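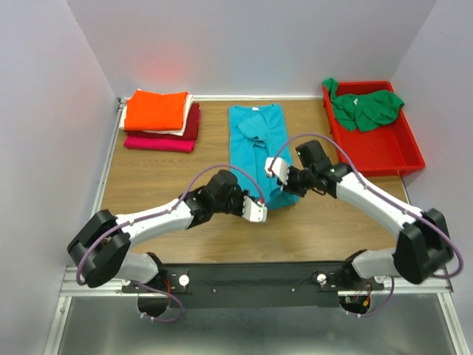

Pleststead folding data: frequently asked questions

How many examples do you collect per garment type?
200 for shirts. Other types start at 100.

What counts as one example?
One garment, from the bin to the folded stack. If an arm has to be stopped partway, the example is marked incomplete and kept in a separate folder.

Do you use the same shirts every time?
No. We change the set after every 3 sessions so the model sees different colors and fabrics.

Can I send in clothing?
Yes. Plain cotton works best. Write to Kalkidan Hadgu first for the size list.

Who checks the recordings?
Hauke Stöcker reviews them before training.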